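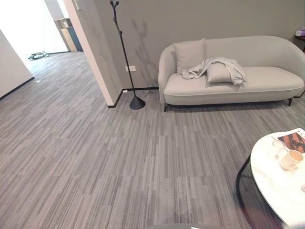

FOR IMMEDIATE RELEASE

Mistetora brings its shirt mending counter to Dornthorpe

DORNTHORPE, Wednesday, August 31, 2022 – Hi, it's Itsuki Yokoyama from Mistetora. I know a press release is supposed to be written by someone in an office who calls me "the founder" and has me say I'm thrilled. We don't have that person, so you get me, and I am thrilled, so let's take that part as done!

The news is that we're opening a second shop. It's on Weir Street in Dornthorpe, in the old stationery store with the green tile front, and the doors open next month. If you've used our counter in Dusstead you already know how it goes. You bring in a shirt you've stopped wearing because something is wrong with it, we fix the something, and you go back to wearing it. We do collars, cuffs, buttons, plackets, torn pockets, and elbows that have gone thin. We don't do suits, coats or wedding dresses (please don't ask, I'm weak and I'll say yes and then I'll be up all night).

I started Mistetora after a collar wore through on my favorite shirt and three different places told me to buy a new one. The rest of that shirt was perfect. The sleeves were soft in the way that takes years to get, and it fit me across the shoulders, which almost nothing does. So I unpicked the collar, flipped it over, and sewed it back on with the worn side underneath. It took me an entire weekend and the points didn't match. I wore it anyway, and then people at work started bringing me theirs.

Turning a collar used to be an ordinary thing to have done. My grandmother did it for the whole street. You take the collar off its stand, turn it so the fresh side faces out, and stitch it back along the same line. On a good shirt you can't tell. On a shirt with fused interlining it's trickier, and some of the cheaper ones bubble when you press them, and we'll tell you that before we take your money.
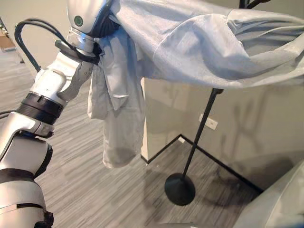

Pale blue, held at the collar.

Now for what's different about Dornthorpe. The Dusstead counter is tiny. There's room for one customer and one customer's umbrella. The new place has a proper front room and a long back room with north windows, so for the first time we can have people in while we work. We're going to run a mending table on Saturday mornings, where you can sit down with your own shirt and somebody from the shop will show you how to do the repair yourself. It's free if you bring your own thread, and if you don't, we have thread!

I've been asked if it's a bad idea to teach customers to do the thing we charge for. Maybe it is. But what I've seen in Dusstead is that people who learn to sew on a button then start noticing everything else in their closet, and they bring us the hard jobs. A frayed cuff on a striped shirt where the stripes have to line up is a hard job. Buttons are a nice evening in front of the TV.

Speaking of buttons, we're also announcing that Montecinos will be supplying all of ours from now on. If you haven't come across them, they're a family button firm that has been sorting and drilling shell since long before I could thread a needle, and their workshop smells like the beach. They've put together a set of 200 shirt buttons for us in every size and shade of white you could want, and there are a lot more shades of white than I thought. I had them all laid out on my kitchen counter for a week. You can match a replacement so closely that I've lost track of which one I sewed on, and that has never happened to me with the plastic kind.

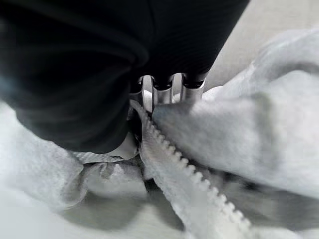
Prices stay where they are in Dusstead and they'll be the same in Dornthorpe. A button is $3, a cuff edge is priced by the pair, and a collar turn depends on what we find when we open it up, so bring it in and let us look. Looking is free. If we think the shirt isn't worth what the repair would cost you, we'll say so, and we'll happily take the buttons off your hands (we really will, there's a jar).

A few things I'd like to get into print so that I don't have to keep saying them at the counter. Please wash the shirt before you bring it. Please check the pockets – we've had house keys, a theater ticket and half a granola bar. And please don't iron a torn collar flat to make it look nice for us, it stretches the tear and we'd much rather see it in its natural rumpled state. Over the back of a chair is fine. In a ball at the bottom of your bag is also fine.

We've got jobs going too. The Dornthorpe shop needs two menders and one person for the front desk, and all three are paid, permanent positions. You don't need a fashion degree. I'd love to hear from anyone who has altered uniforms or hemmed curtains, or who has simply been the one in the family everybody hands their torn stuff to. The trial is a morning with us, paid, turning one collar and setting one button. I failed my own test the first time we tried it out.
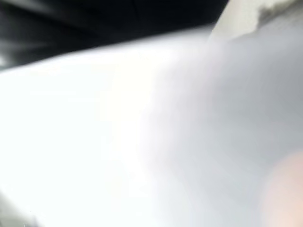
Then there's the winter shelf. Starting in December, both shops will keep a rail of shirts that people have given us and that we've mended between paid jobs, and anyone who needs one for a job interview or a funeral or a court date can come and take it. There's no form to fill in. Our goal is 300 shirts by the time the shelf opens, in as many sizes as we can manage, and we're short on the very small and the very large. You can drop donations at the Dusstead counter now and at Dornthorpe once we're in. Long sleeves especially, please, and don't worry about missing buttons, for reasons that should be clear by now.

Reporters and anyone else curious are welcome to come by Weir Street before we open. The floors are being sanded at the moment so wear shoes you don't love. I'm happy to talk on the record about collars for as long as you can stand it, and I'll turn one for you while you watch if you bring a shirt along.

Opening hours for Dornthorpe will be ten until 5, Tuesday through Saturday, with the mending table on Saturday mornings. Dusstead keeps its current hours.

About Mistetora
Mistetora repairs shirts. We have a counter in Dusstead and, very soon, a shop in Dornthorpe.

Press contact
Itsuki Yokoyama, at the Dusstead counter most afternoons. If I don't pick up the phone I'm at the sewing machine, so leave a message and I'll call you back.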